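May 27, 2024

Sourdough starter log, still on the Mengal rye. Fed it 64 g flour and the same of water before coffee, and it had doubled by lunch (finally!). Bezawit thinks the January batch went sluggish from the tap water, so I'm on filtered for now, and yes, I know that's two changes at once.

Baked one loaf at 260 for the first 15 minutes, lid on, then turned it down. Crust is great, crumb a bit gummy near the bottom – maybe I cut it too soon, I was hungry. Henrique wants a jar of the discard for crackers, so don't toss it!

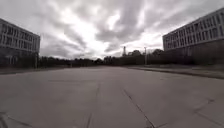
Pavement between the two big buildings, long seam up the middle.

Next feed tonight, then try the Drokby white.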